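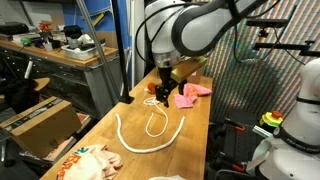

Figure 1. Long wooden workbench with a crumpled pink cloth and a small red ball.

Left Behind: Lost Property in Shared Student Workspaces
Project report by Kaja Navickas
Supervisor: Jeanine Van der Linden
Submitted March 31, 2021

1. Background

The Brolberg building has one lost property office, which is a closet. It has a sign-in book, a shelf for umbrellas and a box labeled CABLES that no one has ever been seen to take a cable out of. My project began when I lost a glove, went to the closet to ask for it, and came away with more interest in the closet than in the glove.

I wanted to know what people leave in shared rooms, how long it stays there, and what makes an owner come back for it. I expected price to matter most. A person who forgets a calculator should return faster than a person who forgets half a sandwich. This is true of the sandwich.

2. Method

I went through the sign-in book for nine weeks of the fall term and copied every entry into a spreadsheet. Each entry should give the item, the room, the date found and the date collected. In practice the book gives whatever the finder felt like writing. One line reads "thing, metal." Another reads "you know whose this is," and I do not.

Entries I could not sort were put in a group called Other. Dr. Van der Linden asked me to make this group smaller, and after a second pass it was smaller, mainly because I became less fussy about what counts as clothing. A scarf is clothing. A blanket is now also clothing.

I also sent a short survey to 600 students who use the building. It asked what they had last lost, whether they had looked for it, and where. The survey link broke on the first day and was fixed on the second, after several people had written to tell me that they had lost the survey.
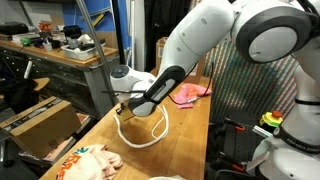
3. Results

The book held 284 usable entries. Clothing was the largest group, followed by bottles and chargers. Almost 40 percent of all items were never collected, and the share was higher for clothing than for anything else. Keys did best. Most were picked up the same day, often by someone who was already standing outside their own front door.

Price turned out to be a weak guide. Good headphones sat on the shelf for weeks while a chipped mug from the Stojanovska reading room was claimed within an hour. In the survey, the most common reason for not looking was "I assumed it was gone." The second most common was that the person did not know the closet existed. Several asked me where it was, so the project has had at least some effect on the world.

Rooms mattered more than I had guessed. In Tomon, where seats are booked by name, things were collected quickly. In the open workrooms an item could be moved from table to table, each user politely putting it somewhere else, until it reached a windowsill and was treated as part of the building.

4. Problems

The book only records things that were handed in. Anything picked up by its owner, or by someone who liked it better, is missing. Finders also write the date from memory, and two items were collected before they were lost.

5. Suggestions

The closet needs a sign on the outside of the door. The booking page should say where it is and when it opens. Clothing could be moved to a rail in the hallway in May, before everyone goes home for the summer. The CABLES box should be emptied, but I would like to be told first, as I think one of them is mine.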